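Jasmina Perić wrote:
> Left gripper on the Dronberg cell still opens late after the cable swap.
> Did you redo the zero offset, or only the cable?

Both. The left wrist had 443 cycles on the new cable when I re-zeroed it. I parked both arms at the near side of the bed and checked the cables for slack.

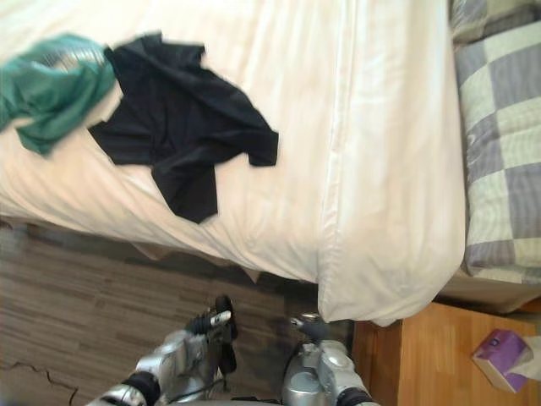 Both arms at the bedside, black garment on the duvet

The late opening is a separate fault. I cleaned the finger slides and set the release delay to 304 ms, then went over to the stool and basket. 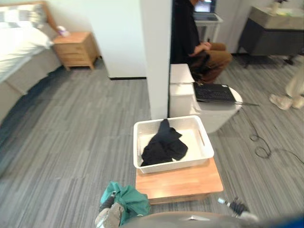
Release delay is stored per arm, so please don't copy the right-hand file across. Thin cloth is the best check I have, and the teal-green piece in the left gripper is what I use for it. I'll run 3 more sets before I close the ticket.

Marcelino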